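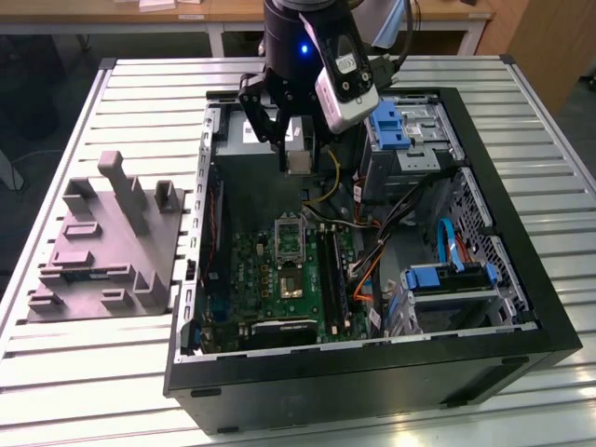

Teresa Lynch 听完我们的初稿汇报后问，装一颗处理器，人手只要几秒钟，为什么还要花一个开放日去看机械臂做这件事。这个问题我们当时没有答好，所以在正式报告里重新整理了一遍。

# Sarnex 开放日参观报告

课程：自动化基础实践
小组成员：Solange Mallet、Rostam Fallahi、Malachy Mac Giolla
日期：2021年6月

## 一、参观安排

Sarnex 的装配实验室每年开放一次，我们选的是下午场。全程分三段：先听讲解，再看演示，最后是提问。负责接待的是 Gráinne Ó Riain，演示也由她操作。参观者站在黄线外，不能碰台面，可以记笔记。

出发前我们列了四个想弄清楚的问题：

1. 夹爪怎样拿住又小又薄的零件；
2. 机箱内部空间窄，手臂怎样避开线缆；
3. 相机在对位中起什么作用；
4. 失败时系统怎么处理。

## 二、演示内容

演示任务是把处理器放进台式机主板的插座。机箱侧放在铝制工作台上，开口朝上，主板没有拆出来，线缆也留在里面。据讲解，这样安排是为了接近维修现场的情况，新机装配线上通常不会在装满线的机箱里操作。

手臂末端是黑色的两指夹爪，相机装在腕部侧面，斜着朝下对着机箱。处理器夹在两个指尖之间，插座的固定框事先已经掀开。我们原以为会用吸盘，Gráinne 说他们试过，吸盘在这种机箱里转动不方便，后来改用夹爪，从芯片的两侧夹持。

下放过程比我们想的慢得多。手臂先停在插座上方，取一次图像，算出偏差后调整，再往下走一小段，如此重复。Malachy 记了一次完整的时间，从到位到松开夹爪共59秒。讲解时提到速度可以提高，开放日为了安全调低了。

## 三、问答记录

**关于力的控制。** 插座的触点很细，压歪了主板就报废。系统在接触后监测受力，超过设定值就抬起重来。具体的设定值没有公开。

**关于线缆。** 目前的做法是先规划一条固定的进出路线，再由操作员确认路线上没有线。如果线垂到插座上方，系统会停下来等人处理，自己不会去拨。Rostam 追问能不能让手臂把线移开，回答是正在做，但软的东西很难预测，成功率还不够稳定。

**关于训练次数。** 实验室为这个任务积累了2000次放置记录，失败的也保留。Gráinne 认为失败记录更有用，因为成功的动作彼此差别很小。

## 四、讨论

回到 Teresa 提的问题。单看速度，人手确实更快。我们讨论后认为，这个演示的意义在于它把几个难点放在了一起：零件小、允许误差小、周围有遮挡，而且出错代价高。如果这一步能做稳，插内存、接小插头之类的操作可以沿用同样的思路。

小组内部也有不同看法。Solange 认为在维修场景里，每台机箱的布局都不一样，固定路线的办法用不了多久就会碰到限制。Malachy 觉得先限定几种机型就够用，回收企业处理的旧电脑往往是成批的同型号。两种意见都没有数据支持，先写在这里。

## 五、不足

我们站的位置看不清指尖和插座之间的细节，主要靠旁边的屏幕。下放时间只测了一次，不能当作平均值。提问时间短，第四个问题只得到部分回答：知道受力过大时会抬起重试，但重试几次以后转交人工，没有来得及问。

Solange 已经写信去问重试次数，收到回复后补进附录。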